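Review: The Grendov Two-Arm Starter Bundle, Eight Months In

If you're trying to put together a budget for your first two-arm setup, you've probably noticed that the price on the product page is only the start. We went through this last year at Warrier, our little automation workshop, and I wish I'd had a plain write-up from somebody who had paid the bills. So here's mine, and I'll say up front that I love this thing!

What you get

The Grendov bundle comes with two arms, two parallel grippers, a pair of controllers and a setup guide that a normal person can follow. You don't get a table, a screen, a floor mat or a single cable tie. We knew about the table. The rest we found out on unpacking day.

What it cost on top

I kept every receipt, and the extras came to $1,457. The biggest chunk was a spare pair of gripper fingers with a different tip shape (Jurkero makes them, and they bolt straight on). Then there was a monitor arm, longer power leads, a surge protector and a fair amount of shipping. The table was $200 from an office clearance place and it has been great - big flat top, pale surface, heavy enough that nothing wobbles when both arms swing at once.

If I were doing the budget again I'd put $300 aside just for cable management, and I'd spend it in the first week. We put it off. Routing the hoses and leads properly takes a whole afternoon, and it's so much nicer to do before you've bolted everything in place and started running jobs.

Grendov or Tridurex?

We had quotes from both. Tridurex was cheaper on the arms, but their controller needed a yearly license, and once we added that up over the time we expected to keep the equipment the gap pretty much closed. Their sales people were lovely and I'd still look at them for a single-arm bench. For two arms sharing a table, Grendov's setup software won me over. You tell it where each base sits, and it helps you plan around the space they share.

Everyday use

We use ours for pick-and-place work with light, awkward things, mostly cups, tubs and small round objects. I was expecting to fight with the thin plastic ones for weeks, but the grip force setting goes low enough that we were getting decent results on day two. The pointed fingers are a big part of that. They get in close to a rim without needing much room on either side.
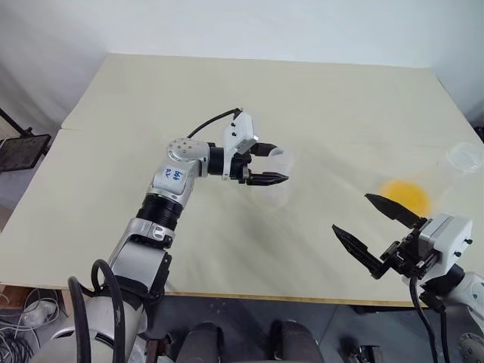 4 min read

Clear plastic is still the hard case, and I'd plan some extra time for it if that's your job too. Pale cup, pale tabletop... you can see the problem. A bright yellow-orange object is a breeze by comparison. I've got a darker work mat on next year's list, and I'd tell anyone buying now to order one along with the table.

A few gripes

The guide skips over how much reach you lose near the table edge, so measure before you decide where the bases go. Replacement gripper parts took until May to show up when we ordered them in early spring, so buy spares with the bundle if you can stretch to it. And the controller fans are loud. You get used to them, sort of.

Would I buy it again?

Yes, in a heartbeat. It has been running most working days for 8 months and I still wander over to watch it. Just write the extras into the request the first time around, because going back to ask for more money a month later is no fun at all.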